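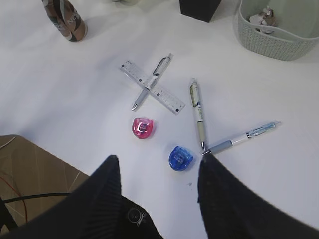 Last updated: Mon 28 August

So Skernard have gone and done it again. Another striker on loan, another "exciting addition to the group," another photo of a guy holding a scarf like somebody handed him a wet towel. The club says he's here until the end of the season, with an option to buy if both sides are happy. I've read that sentence so many times I could set it to music.

I want to like Clomanetti. I watched the clips on Friday night, all of them, and he's quick, and he strikes the ball cleanly with either foot. But they're clips. Every forward alive looks good in clips. What the club didn't put in the announcement is that he played 731 minutes last season at Zurura, most of them off the bench, most of them with the game already gone.

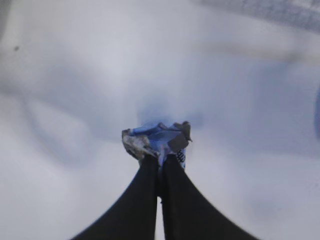
And before you write in, yes, I know he was hurt in the fall. So was the last one. We were told the medical was "thorough" that time too, and he managed 16 appearances before he went home with a bad hamstring and a nice tan.

My bigger problem is with the plan, if there is one. We sold Bae in the summer for what the club calls a record fee (undisclosed, naturally), and the money was supposed to go into the squad. A loan is not the squad. A loan is somebody else's player getting fit on our field. 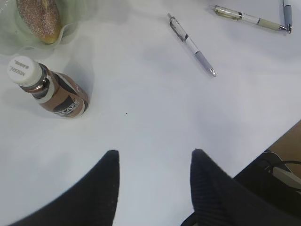 The away support deserves better than that. It's 200 miles to the first road game in September, and the people making that trip paid for season tickets on the promise of a real number nine. I'd settle for a left back who can cross.

Will he score? Probably a few. He'll get one in his first home start – they always do – and the message board will want him signed by Monday. Then we'll hit the cold months, he'll be chasing long balls on his own, and we'll be back to arguing about the midfield.

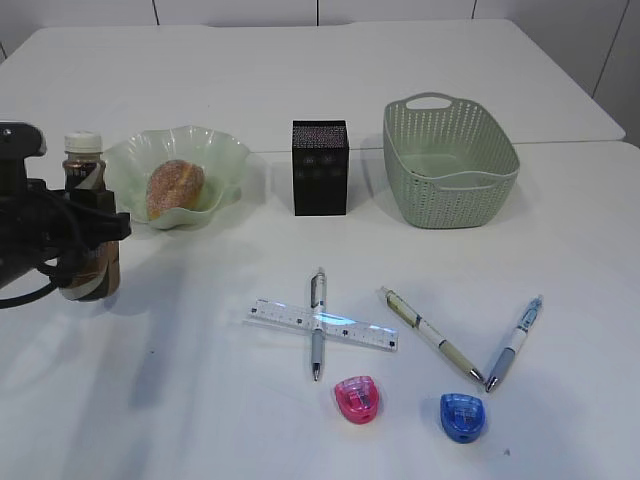 I'm told the coach wanted him all along. Maybe so. The same coach said in preseason that he was happy with his forwards, and two of them have left since. I'll be in my usual seat on Saturday, and I'll clap when he comes on.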